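Lecture 7. Learning to pick from demonstrations: what the policy sees and what it learns

Course notes, Robot Learning for Handling Tasks
Notes prepared by Nkrumah Antwi, with corrections by Sombat Boonchu

1. Where we are in the course

In the previous lecture we looked at behaviour cloning in its simplest form. We have a set of demonstrations, each one a sequence of observations and actions, and we train a network to give the same action when it receives a similar observation. We also saw the main weakness: small errors bring the robot to states which are not in the data, and there the errors become larger.

Today we look at a method which reduces this problem, called action chunking, and at the results we obtained with it on the Dunska task. Please read the notes before the practical session, as we will not repeat the definitions there.

2. The Dunska task

Dunska is our small benchmark for picking electrical components out of bins. There are two arms, and each arm has its own bin. The components are mostly capacitors and similar cylindrical parts. They may stand upright or lie on the side, and this difference is the whole difficulty of the task. An upright part can be taken from above with the fingers closing around the body. A part lying on its side must be taken across its length, and the wrist must turn before the fingers go down.

A trial is a success when the part is lifted clear of the bin and held for 3 seconds. If the part is lifted and then falls, we count it as a failure and write down "drop" in the log. If the fingers close on nothing, we write "miss". Please keep these two words separate in your reports. Last year many groups mixed them, and then it was not possible to compare the results.

3. Observations

The policy receives the image from the head camera, the joint angles of both arms and the opening of both grippers. It does not receive the position of the part. This is a choice and not a limitation of the equipment: we want to know how much can be learned from the image directly.

The consequence is that the policy must deal with occlusion. When an arm reaches into a bin, the arm and the gripper hide a part of the inside, and this happens exactly at the moment when precision matters most.

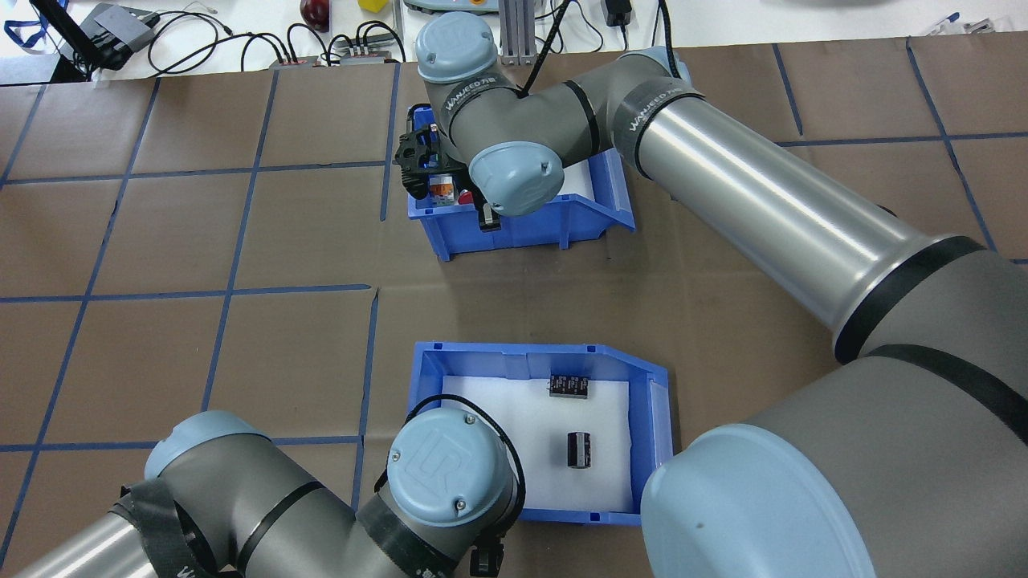

A person in this situation remembers where the part was a moment ago and continues the movement with confidence. A policy which looks only at the present image has no such memory. In our first experiments it often stopped above the bin, moved a little up, saw the part again, moved down, and so on. We call this behaviour hesitation. Students sometimes believe that it is a fault in the controller, but the controller is only following the targets it is given.

4. Action chunking

In action chunking the network does not predict one action, but a sequence of k actions. Let o(t) be the observation at time t. The policy gives

a(t), a(t+1), ..., a(t+k-1) = f(o(t))

The robot can execute the complete sequence before it looks again, or it can execute only the first part of it. If k is large, the movement is smooth and the short period of occlusion is crossed inside one chunk. If k is too large, the robot reacts late when something changes, for example when the part rolls after the first contact.

For Dunska we use k = 24. After the execution of half a chunk we make a new prediction, and in the overlapping region we take a weighted mean of the old and the new actions. The older prediction receives the larger weight. This may look strange, but it was made before the gripper covered the part, and so it often rests on a better view.

5. Results and how to read them

We trained 4 policies on the same demonstrations, with different values of k and the same network otherwise. The observations from the trials were the following.

With k = 1, hesitation was frequent, and most failures were misses.

With k = 7, hesitation became rare over upright parts but remained over parts lying on the side, where the wrist turn takes longer than the chunk.

With k = 24, hesitation disappeared almost completely. The failures which remained were mostly drops.

With a still larger chunk the movement was very smooth, but misses increased again, because the arm continued to a place where the part was no longer lying.

The change from misses to drops is for us the most interesting result. It tells us that the policy now arrives at the right place, and that the problem has moved to the grasp itself. More demonstrations of the approach will probably not help with this. Demonstrations with different closing positions along the body of the part might help, and the Ultutau data set was recorded for this purpose. It will be used in Lecture 8.

One caution. All the trials were done with the bins in the same places on the table. We can not say from these results how the policy behaves when a bin is moved by the width of a hand. Two groups have chosen this question for their project.

6. For the practical session

Bring your trained policy with you on the shared drive, in the folder of your group. Check that the normalisation file is in the same folder. Without it the joint targets have the wrong scale, and the safety stop will end your trial immediately.

Choose one value of k different from 24 and write down, before you run anything, which kind of failure you expect to increase. Run first with upright parts only, then with parts lying on the side. Keep the two tables separate.

Questions about the log format go to Sombat, questions about the training code to me.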